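三月去看 Zolotcombe 的样板公寓开放日，票是朋友转给我的，上面印着编号3842。地方在旧纺织厂改的楼里，电梯只开一部，排队排到门厅外面。

主办方说这批小户型专为短租设计，三十平方米能住下四个人。我带了卷尺。沙发床拉开以后，离对面柜子只剩一条窄缝，晚上谁要去卫生间，得从别人脚上跨过去。负责讲解的 Yaryna Panasiuk 说租客“白天都在外面玩”，储物可以少做。我问行李箱放哪儿，她指了指床底，我蹲下去看，床底是暖气管道的检修口。

厨房比我预想的好一些。台面是 Tkachuk 的，边角收得干净，抽屉也顺。但只有两个插座，其中一个被冰箱占着，烧水和烤面包得轮流来。灯光全是暖黄，拍照好看，在桌边看份合同就费劲了。

设计师 Halyna Hordiienko 下午三点有一场分享，讲“怎样让陌生人觉得像回家”。她花了很长时间讲墙面颜色，讲到隔音只有一句“符合规范”。后排有位房东 Anathi Ngcobo 追问隔墙做法，得到的回答是会后单独聊。会后人太多，她没聊上，我也没有。

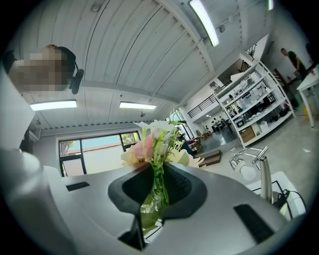
再说价钱。宣传册上写软装每套1000欧起，我让工作人员按样板间的配置算了一遍，窗帘、床垫、灯具都不在里面，床品另加300。这个“起”字用得很宽。至于册子里那张回本周期表，入住率是按全年旺季填的，淡季那几个月怎么算，没有注明。

楼下还有 Zenine 的门锁展位，手机开门，我试了两次，第二次才开。

如果你手上正好有套小房子想改，厨房那一间值得进去看看，其余的带上卷尺再说。周三上午人少，停车要绕到后街。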